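Keeping Both Hands in View: Marker Loss in Two-Handed Gripper Recordings

Final report, Sensing and Manipulation project course

Summary

We recorded 200 demonstrations of a two-handed tabletop task with a pair of hand-held grippers and a camera worn on the head. Each gripper carries a cube with printed square markers, and the position of one gripper relative to the other is worked out from the head camera's view of the two cubes. When a cube drops out of view for too long, the demonstration can't be used. We compared two ways of starting a demonstration. With a free start, 16 demonstrations were rejected. With a fixed start pose, 5 were rejected. Each way was used for half of the recordings.

1. Background

The course gave us a choice between improving a learned controller and improving the data that goes into one. We picked the data. An earlier group had trained on the Purnia set, a collection of tabletop recordings made with the same kind of gripper, and their report said they threw out a lot of it before training. They did not say why the recordings were bad, only that the relative pose between the hands was missing or jumped around.

Each gripper has its own camera and can track its own movement over short stretches. That is enough for one-handed work. For two hands the tracks have to be put in the same coordinate system, and small errors in each one add up. In the Purnia processing steps the head camera corrects this. Any frame in which both cubes are visible gives a measurement of how far apart the grippers are and how they are turned.

Our question was narrow: does the way a person starts a demonstration change how often the marker cubes are lost during it? We expected it would. Looking through old recordings, we saw that people often began with their hands low and close to the body, then reached for the table while looking at the objects. In those recordings the head camera often had one cube at the very bottom of the picture or missing it completely.

2. Equipment

We used two grippers of the Gundora design, light gray, one for each hand. The jaws close when the handle is squeezed. The marker cubes are mounted at the base of the jaws. The finger pads are black and one of them has fine ridges on its inner face. Early on we worried that the pads would slip on the smaller object, so we did a short run of grasps before the main recordings and kept the pads as they were.

The gripper cameras have a very wide view. They show the fingers, the table and a large part of the room, including the ceiling. The lab's tracking software is called Plornstead. It takes the video from each gripper and returns a path, and it works best with plenty of fixed texture to hold on to.

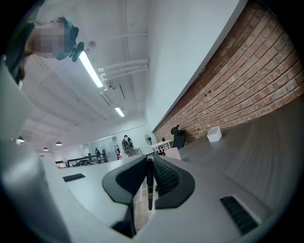 Figure 1. Gripper camera view, with the brick wall and ceiling lights behind the fingers.

The brick wall helped a lot here. In test runs facing a plain white wall, Plornstead lost track more often and took longer to find itself again. After that we did all recordings at the desk by the bricks. We did not measure the effect of the wall, so it is mentioned only as something the next group may want to know.

Recordings from the head camera and the grippers were lined up in time by showing all of them the same changing code on a phone screen at the start of every session. The files were then checked with a script written by us. It uses the Ó Conaill marker reader, which another lab group maintains, and writes out one line per frame saying which cubes were found.

3. Task

The task was to pick up a pink cylindrical holder with one gripper and a small white box with the other, bring them together over the desk, and set them down side by side. Both objects had to be upright at the end. Then the hands went back to where they had started.

We chose this task after dropping two others. Folding a cloth was too hard to do with the grippers after so little practice. Passing an object from hand to hand worked, but the cubes blocked each other so much that nearly every attempt had a gap in it, and there would have been nothing to compare.

The objects were put back by eye between demonstrations. We varied their positions on purpose, within the part of the desk a standing person could reach without stepping. Which hand took which object was left up to the person doing the task.

4. Method

4.1 Two ways to start

Free start. The person stood at the desk, held the grippers however felt natural, and began when ready. This matches the instructions in the Purnia notes as far as we could tell.

Fixed start. The person held both grippers out in front with the jaws pointing away from the body, above the level of the desk top, and looked down until both cubes were visible to the head camera. A second group member watched the live view and said "go."

We switched between the two ways in short blocks. Our first plan was to do all the free starts and then all the fixed starts, but our supervisor pointed out that practice would then favor the second half. The blocks don't remove that problem fully, since a person who has just done a block of fixed starts may keep holding the grippers the same way.
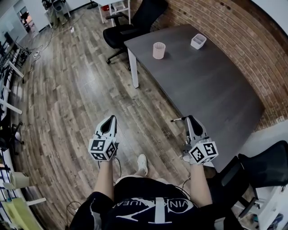 We also had to decide what to do about clothing and loose cables. Long sleeves sometimes caught on the handle, and the cables from the grippers could swing in front of a cube when the arms moved fast. In the end we asked people to check the cables before each block and left sleeves alone.

4.2 Rejection rule

A demonstration was rejected if either cube was missing from the head camera for more than 10 frames in a row between the first grasp and the final release. Frames before the first grasp were not counted. This matters for a fair comparison, as the fixed start makes sure the cubes are visible at the beginning, and counting those frames would have given it an advantage that has nothing to do with the task itself.

The script made the first decision. We then looked at every rejected demonstration to see what had happened. None of the decisions were changed by hand, even where we disagreed with them.

Dropped objects were not a reason for rejection. If an object fell, the person put it back and did the demonstration over, and the failed attempt was not kept.

5. Results

Of the 200 demonstrations, 16 were rejected with the free start and 5 with the fixed start. We had hoped for a difference but had not expected one this clear, given that the start pose only lasts a moment.

In the free start group, the most common fault was a cube leaving the bottom of the head camera's view during the reach. The person looked toward the far object and the near hand dropped out of the picture. The next most common was one gripper hiding the other's cube as the objects were brought together. A few were caused by glare from the ceiling lights on a marker face.

In the fixed start group, almost all of the rejections came from one gripper blocking the other. The start pose does nothing about this, and we would not expect it to. The fault is built into the task, and a taller cube or an extra marker on top of the gripper might be the better fix.

We also noticed a change in how people stood. After a fixed start they tended to stay a little farther from the desk and keep the head lower through the whole movement. This is our impression from watching, and we have no measurement for it.

The fixed start takes longer. The wait for "go" was short when the person was used to it and annoying when they were not. When the live view froze, which it did several times, the block had to be stopped.

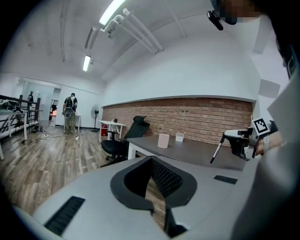
6. Problems and limits

Everyone who recorded was a member of the group and knew what was being compared. We can't rule out that we were more careful in the fixed start blocks. A blind version is hard to set up when the person has to hold the pose, but using people from outside the group would help.

The room was in use while we recorded. Other people walked through the background and stood near the railing, and they show up in the wide gripper views. Plornstead coped with this as long as they were far away. When someone came close to the desk we waited.

One person's gripper tracks drifted more than the others'. We spent an afternoon on this and found that the camera mount had worked slightly loose. It was tightened and the affected block was recorded again with the same start method.

We only looked at whether the cubes were visible. A visible cube can still give a poor pose, mainly when a single face is seen straight on. The marker reader puts out a quality score that we saved but did not use.

We also did not train anything on the recordings, so this report can't say whether fewer gaps lead to a better controller.

7. Suggestions for the next group

Use the fixed start, at least for tasks that begin with a reach. Put the head camera's live view where the person recording can see it, and the second group member is free to reset the objects. Tape the gripper cables to the handle. Check the camera mounts at the start of each session.

If there is time for hardware work, try a second marker position on the Gundora grippers before changing anything in the software. The existing recordings, the frame-by-frame marker lists and the checking script are in the course folder, together with a text file that lists the start method for every demonstration.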